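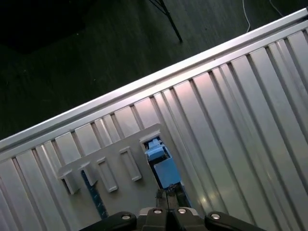 Progress Report to the Barari Fund
Community Computer Access Program, Widier and Dawber
Reporting period: second half of the grant term

1. Purpose of this report

This report covers the work carried out with the support of the Barari Fund during the second half of the grant term. It follows the interim report and uses the same headings. Figures on spending are given in the financial statement, which has been sent separately.

The grant was awarded in 2024 to improve access to home computers and basic digital skills for adults in Widier and Dawber. Many residents of both towns must now go online to renew benefits, book medical visits and apply for work. A large share of them told us at the application stage that they were doing this on a phone with a small screen, or asking a relative to do it for them.

2. Placement of computers

The target for the full term was 50 desktop computers placed in homes. This target has been met. Priority was given to households with school-age children and to adults enrolled in job training. Each household signed a simple loan agreement, which becomes a transfer of ownership after one year.

Demand in Dawber was higher than expected, and the waiting list there was closed in April. Demand in Widier was slower at first. After the application form was shortened from three pages to two, more residents completed it without help. We intend to keep the shorter form.

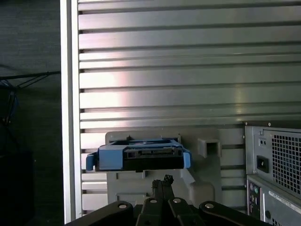

The income check was also made easier. Applicants may now show a current benefits letter in place of pay records. Staff at the Dawber office report that this change has removed the most common cause of delay, although applicants who are self-employed still find the process difficult. A separate guidance sheet for them is being drafted.

3. Skills classes

Classes were held in both towns in the morning and early evening. The evening group in Widier was full for most of the period. Attendance at the morning group in Dawber was uneven, mainly during the weeks when the bus route was changed, and we moved its start time to 10 a.m. in response.

Learners asked most often for help with passwords, e-mail attachments and online forms. Less time was spent on word processing than the original course plan allowed. The plan has been revised to reflect this, and the Corkusix course booklet has been reprinted in larger type.

4. Matters outstanding

Home internet cost remains the main barrier after placement. Several households have a working computer but no steady connection. The grant does not cover monthly service fees, and we are not asking for a change to its terms. We are in talks with the housing office in Widier about a shared connection for tenants — a decision is expected before the final report.

The lease on the Dawber classroom ends shortly after the grant term. Renewal terms have been received and are under review.

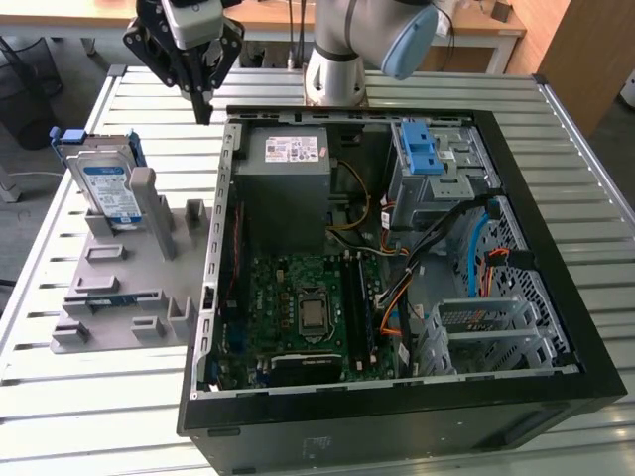 DAWBER, April

Supplement to the report: the Dawber office held an open afternoon for households on the closed waiting list. Staff explained the revised form and took down changes of address. Families who have since moved to Widier were transferred to that town's list without losing their place.

The final report will include the results of the household survey and the full attendance record for both towns.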